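Grurnon — caderno da bancada (LEIA-ME)
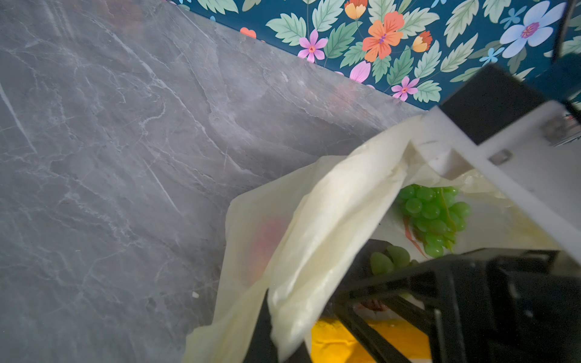
Comecei o Grurnon porque queria guardar num sítio só como é que as compras saem dos sacos cá em casa, e a fruta acabou por ficar com a maior fatia. Cada entrada é um momento na bancada, antes de lavar ou arrumar seja o que for. As uvas verdes ainda metidas no saco translúcido, todo amarrotado, são o tipo de coisa que eu procuro: o plástico tapa metade, o cacho espreita pela abertura e a gente tem de adivinhar o resto. E sim, adoro o papel de parede às flores, com aquela flor laranja enorme — não o troco tão cedo!

O que há na pasta

São 480 entradas, das quais 179 têm fruta. Vêm de 5 cozinhas, e a pasta mais antiga chama-se Nelletcombe (tem nomes de ficheiros meio trapalhões, um dia corrijo). A pasta Dodska é só de legumes e está mais arrumadinha.

Como anoto

Escrevo o que se vê, em português corrente: "uvas verdes", "saco creme". Quando uma coisa está tapada pelo plástico e fico na dúvida, ponho "talvez fruta" e sigo em frente. Não anoto marcas nem preços. Migalhas na pedra também não, senão nunca mais saía daqui.

Falta fazer

Rever cerca de 39 entradas em que misturei "saco" e "embalagem". Passar tudo para o formato Lindqvist, que aceita acentos sem se queixar. Separar os cachos inteiros das uvas soltas — costumo pegar nisto ao sábado de manhã, com café.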